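Keeping Track of Small Parts: Notes From a Bench in the Back Bedroom

Filed under: Workshop, Electrical, Things I Have Stepped On

I have taken apart 39 things since I started writing this page, and put most of them back together. The gap between those two figures is made up of screws, springs, clips and one rubber foot from a Thiele hand mixer, all of which went to the place where small parts go. In my house that place is under the radiator. I've checked. There's more down there than I lost.

What follows is how I work now. Some of it came from readers and some of it from swearing.

Clear the surface first

All of it. Coffee, mail, the other project. You will want to leave the other project there and push it back a bit. The screws from the other project will look exactly like the screws from this one, except for being a hair longer, and you'll find that out when one comes through the front of the case.

Put down a mat

A plain mat in a color no part is ever made in. Gray and black mats look very professional in catalogs and will hide a black set screw until you retire. Yellow is good. So is that hospital green. Patterns are out, and so are those mats with a printed grid and forty helpful conversion tables, unless you enjoy looking for a washer in a page of fractions.

Get one bigger than you think you need. A part that drops on the mat tends to stay put. A part that drops on bare tabletop goes off to see the world.

Small pieces and connectors both show up well on yellow.

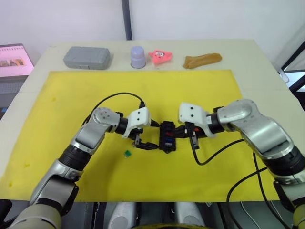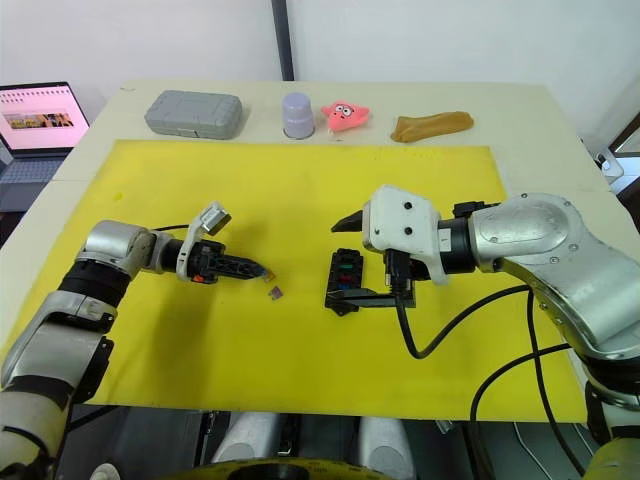
If you can't find a mat you like, a bath towel does fine for big stuff like lamps and fans. Don't use it for anything with fine wire or little hooks. I used one under a sewing machine once and spent the evening picking terry loops out of the feed dogs with tweezers.

Trays, lids, and the muffin tin

Everyone recommends the muffin tin. I recommended it myself for years. It works very well until you bump it, at which point you have all your parts sorted into one large group on the floor. If you're going to use one, use a heavy one, and park it at the back of the bench where your elbow doesn't go.

I've switched to the Clamex stacking trays, the shallow ones with lids. The lids are stiff when new and you will break a nail. After a month or so they loosen up. Mine have 8 compartments each, and I fill them left to right in the order the parts came off. Going back together, I empty them right to left. If I reach the last compartment and the thing on the bench still has a hole in it, at least I know early.

Jar lids are the free version. Pickle jar lids are best, after a wash. Two washes.

Label as you go

Masking tape and a pencil. Write what it is and where it came from: "back panel, top left" and not "screw." I have a bag in my drawer marked "important." It has been important since before we moved.

For connectors, put a bit of tape on both halves and give them the same letter before you pull them apart. Do this even if there are only two of them and they're different sizes. You are very sure now. In October, when the replacement part finally shows up, you'll be less sure.

Pulling connectors

Pull on the block, never on the wires. Most have a latch somewhere, and the latch is usually on the side facing the wall. Look with a flashlight before you decide it's stuck. If it really is stuck, rock it gently end to end, a little at a time. Pliers are how you end up learning to crimp.

Unplug the appliance from the wall before any of this. Yes, I know you know. I knew too, and I have a very interesting butter knife. Microwaves, old TVs and anything else with a big capacitor in it can bite well after they're unplugged, and I don't open those at all. That's what the man with the van is for.

Magnets

A magnetic dish is a fine thing for steel screws and useless for brass, aluminum, and plastic, a fact I rediscover every spring. Keep it well away from hard drives, cards with stripes, and your grandfather's watch.

The telescoping pickup magnet is the best cheap tool I own. Mine is a Gindamura and cost less than lunch. It will pull a screw out of a floor vent. It will also grab the inside of the duct all the way down and all the way up again, so give yourself a quiet half hour and send the children out.

When something drops

Stop. Don't move your feet. Listen for where it ends up, which is rarely where it landed. Then:

Turn off the overhead light and lay a flashlight flat on the floor. Anything small throws a long shadow.

Check your cuffs, your lap, and the top of your slippers. I find a third of mine in the slippers.

If it's on carpet, stretch an old pair of pantyhose over the vacuum hose, hold it with a rubber band, and go slowly. Parts stick to the nylon. So do other things. You'll learn a lot about your carpet.

Still nothing? Go make dinner. It will turn up when you come back barefoot.

Storing the leftovers

Every repair person has a jar of odd screws and believes it will save the day. I counted mine last winter, when the road was closed and I'd run out of books. There were 300. In all my years I've taken 2 out and used them, and one of those was holding up a calendar.

I keep the jar anyway. But I do sort out anything that came from a specific machine I still own, bag it with a label, and tape the bag inside the case or under the base. When the Flostoton dehumidifier finally quits for good, I'll feel fine about tossing the whole works together.

Fuses get their own box with the ratings facing up. Don't put a bigger one in because it's what you had. The old one blew for a reason, and the reason is still in there.

Batteries do not go in the jar. Coin cells especially. Tape over the faces and put them up high, out of reach of anyone who still puts things in their mouth, until you can drop them off for recycling.

Light

I held out for a long time on this one and worked by a ceiling bulb like my father did. He also lost a lot of screws. Get a lamp with an arm and bring it in low from the side opposite your writing hand, so you aren't working in your own shadow. A cool white bulb is better for reading tiny numbers and makes everybody look ill, so I turn it off when company comes.

Drugstore reading glasses, one step stronger than you need for the newspaper, do most of what a magnifier does. Buy several. They go under the radiator too.

From the mail

A reader asks if ice cube trays work. They do, for very small parts, and they stack if you buy the same kind. Just mark them somehow. I had a spring in my iced tea.

Another wants to know how to keep a cat off the bench. If you hear of anything, write to me. Mine sits in the parts tray with the lid off and looks at me like I'm the one who's late.

Next month: drawers that stick, and the case for leaving them that way.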